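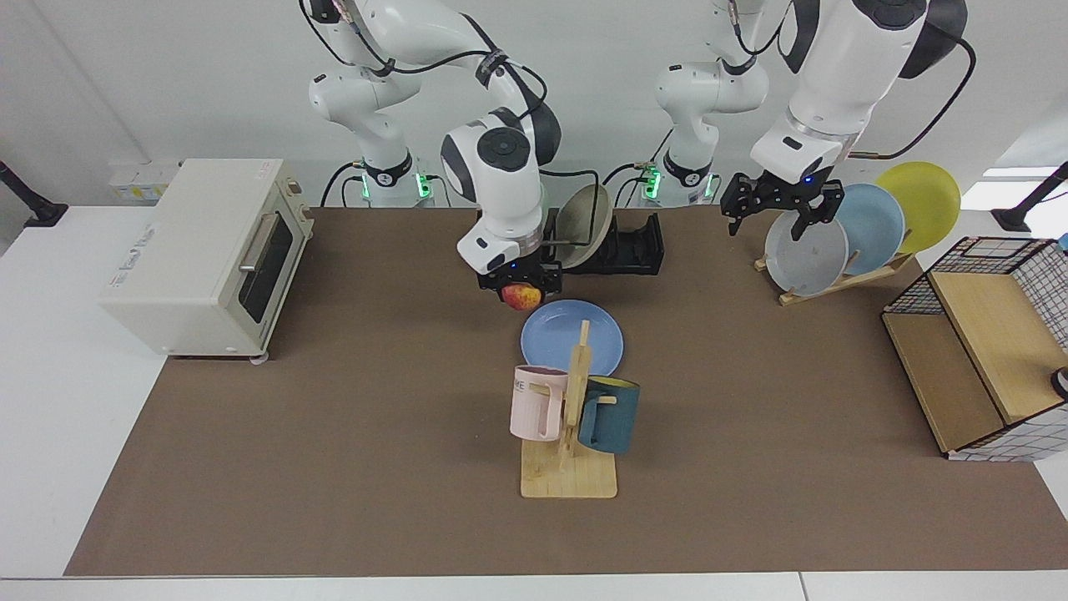 Leave the Cables Alone

By Emília Kolář
3/16/26

Every shop that runs a two-arm cell has a person who wants to tidy the cables. I was that person for most of my first year at Kerley. I have changed my mind, and I want to argue for a cell that looks a little worse and gets looked after a lot better.

Our kitchen cell is a plain setup. Two white arms, a table with a brown mat on it, a toaster oven, some plates in racks, a mug tree. The arms pick things up and put them down all day. The work is light, and people assume that light work means light upkeep. It doesn't. A plate weighs next to nothing, but the wrist still turns, and each time it turns the cable has to go somewhere.

Last August I spent two days making the right arm look neat. I pulled the cable in close and strapped it down at every link. It looked like the picture in a sales brochure. Then it went 87 hours of running time before the gripper began dropping out. The connector was fine and so was the gripper. The cable had been pulled short at the wrist, and the conductors were breaking inside the jacket, where you can't see them.

Nadège Hoarau, who had the cell before me, had left a wide loop at each wrist. I had taken it for laziness. She told me she sets the loop with the wrist turned as far as it will go in the worst direction, then adds a hand's width. That is the whole method. Cells she set up at Chevalier are still on their first cables.
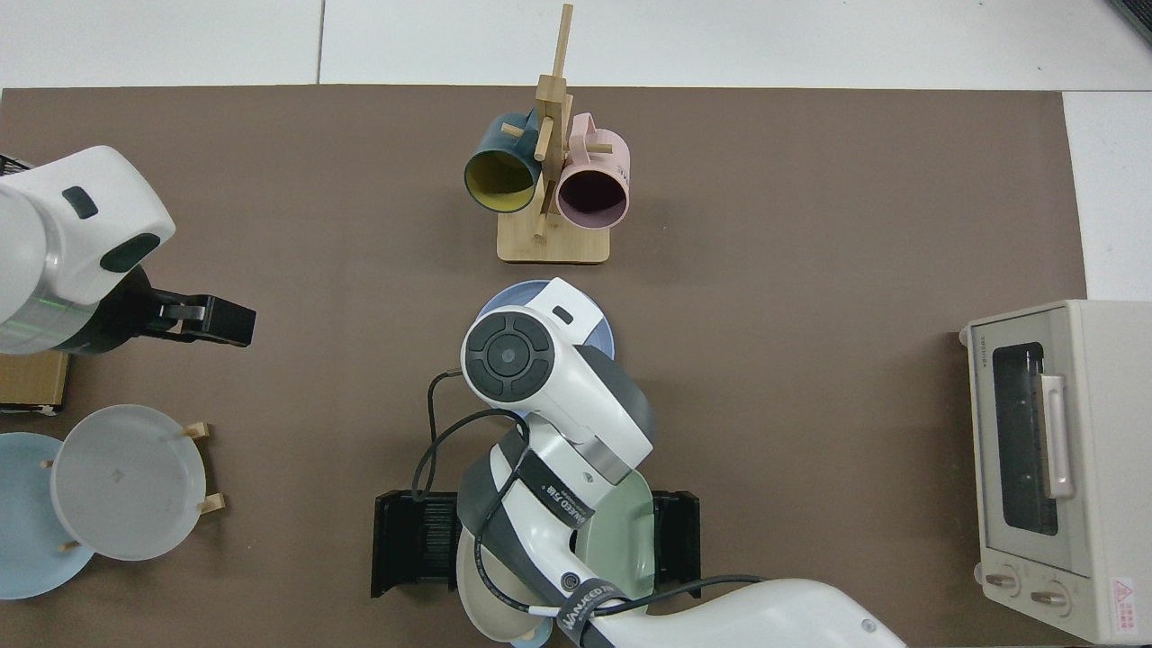

The straps matter too, and people get them wrong in the same way. A strap should hold a cable to a link that doesn't bend between one strap and the next. If there is a joint between two straps, there has to be slack between them. I also want straps I can open with my fingers. Zip ties are cheap, but you have to cut them, and sooner or later the cutters slip. We lost a camera lead that way, and with it a morning.

The usual objection is that a loose loop catches on things. It can. In our cell it would catch on the mug tree first, and after that the plate racks. But the answer to that is to move the mug tree. The layout of the table is part of the maintenance of the arm, and whoever looks after the arm should have a say in it. At Kerley the table used to belong to the people writing the tasks and the arms belonged to me. They would slide a rack over by the width of a plate and I would hear about it when a cable snagged.
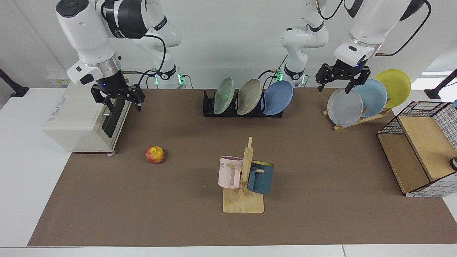

The kitchen cell, with both grippers open to view and an apple on the mat.

Now we have one sheet for the cell, arms and table together. Anyone who moves a rack or the oven runs each arm through its full reach at slow speed with a hand on the stop, and watches the cable the whole way. You don't watch the gripper. Everyone watches the gripper, which is how snags get missed.

I would go further and say the weekly check should be done by hand, with the power off. Serkon sells a monitoring package that logs joint current, and we use it. It flagged my bad cable four hours after the gripper had started dropping out. Running a thumb along the jacket would have found the stiff spot days earlier. The check takes one person a few minutes an arm, and it goes like this: feel the cable at the wrist, feel it at the elbow, open and close each strap, wipe the finger pads, look for rub marks.
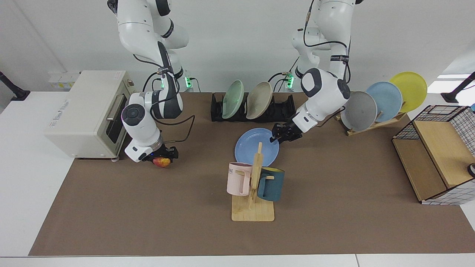
Finger pads deserve a word of their own. Fruit and glazed plates ask different things of a pad. A pad that has gone shiny will still hold an apple well enough and will let a plate rim slide. So people blame the plate, or the grip setting, and turn up the force. More force wears the pad faster and loads the wrist, and you are back at the cable again. We change pads at 225 hours whether they look worn or not. Beltton, who make ours, would let us go longer. I would rather throw away a decent pad.

None of this photographs well. Visitors see the black loops hanging off the arms and ask when we plan to finish the wiring – I get that one a lot. I tell them it is finished. The right arm has gone 190 days on the cable I put in after the bad one, with Nadège's loop in it, and I have no plans to touch it.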